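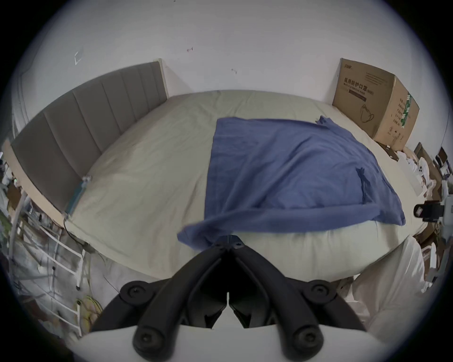
Okay, so, chores. I get asked at every family dinner when the laundry robot is coming, and tonight I'm going to give you the answer I give my mother-in-law, with more slides. Start with the towel. It's a blue towel lying on a bed, pretty flat, with one flap folded over along the near edge and a bit of it crumpled off to the side. You and I look at that and our hands already know what to do. A machine has to decide which edge is a real edge and which one is a fold pretending to be an edge, and the sheet underneath is wrinkled too, so it's wrinkles on wrinkles. (Pause here. Let people look at it.)

Quick hello if I forgot to do it at the top. I run the handling group at Sinard, I've been there long enough to have a favorite chair, and before that I was on the shop floor at Promberg packing pump parts. I mention Promberg because I'm coming back to it. Thank Hala Awwad for the invite!

So the shop floor first, because that's the good news. At Promberg we had a cell that loaded 400 castings a shift and it never cared what time it was. Same part, same tray, same spot. If you can bolt down the thing you're working on, machines are great and they've been great for years. Then Ignacio Barrios asked us to have the same cell line the crates with the cloth sheets we used for padding. How hard could it be? We spent all of February on it. Our best run was 56 crates before it picked up two sheets at once and stuffed both of them in a corner. I still love that cell, but we gave the padding back to people.

(If there's laughter, tell the story about the glove. If not, skip the glove.)

Now the house. Everything in a house is the padding problem. Socks, bags, bath mats, the bread bag with the twisty thing. You can't bolt any of it down, and it's a new shape every time you touch it. When folks show me a video of a robot folding shirts I ask three boring questions. Who laid the shirt out? What happened on the try before this one? And how long did it take before somebody sped it up?

We did our own version of this at Sinard, a small trial with 130 towels, all clean, all close to the same size. I thought that would be the easy one. Inmaculada Gallardo ran it and she was strict, bless her: a towel only passed if she'd put it in her own closet. The system we call Hoxha got the first fold okay most of the time. The second fold is where it fell apart, because now you've got layers, and it would grab the top layer and leave the bottom one behind. We needed 4 rewrites of the grasp code before she stopped making the face. 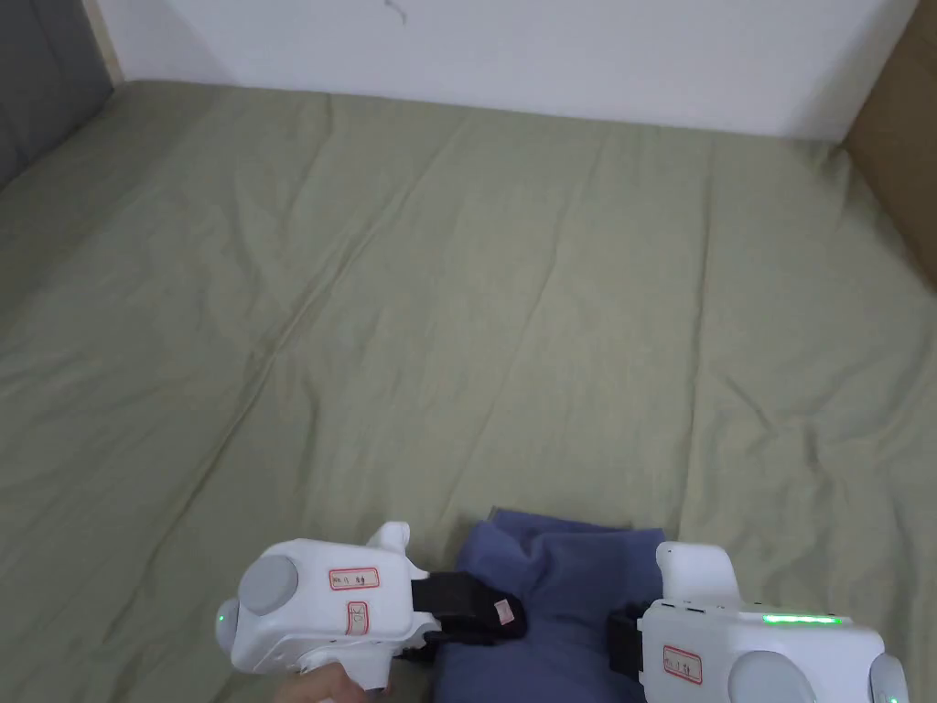
Blue cloth held between two grippers, one on each side.

Talk about two hands. I used to argue that one good arm was enough, and I was wrong, and Rodrigo Herrero has it in writing. Soft stuff wants to be held from both sides. Try folding a towel with one hand tonight when you get home, really try it, and notice how much you cheat with your chin or your hip or the edge of the mattress. Two hands also means they have to agree on timing, and on how hard to pull, and that's a whole other pile of work.

So, can machines do it yet? On the shop floor, with hard parts that show up where you expect them, yes, go buy one. For a towel on a tidy surface, sort of, slowly, if you're patient. For a whole bedroom on a normal morning, no, and I wouldn't put a year on it. The Dundar team would tell you I'm a grump and they may be right, so go hear their talk after the break.

Questions. Jamila Bhattacharjee has the roaming mic. If somebody asks about fitted sheets, tell them I can't do those either.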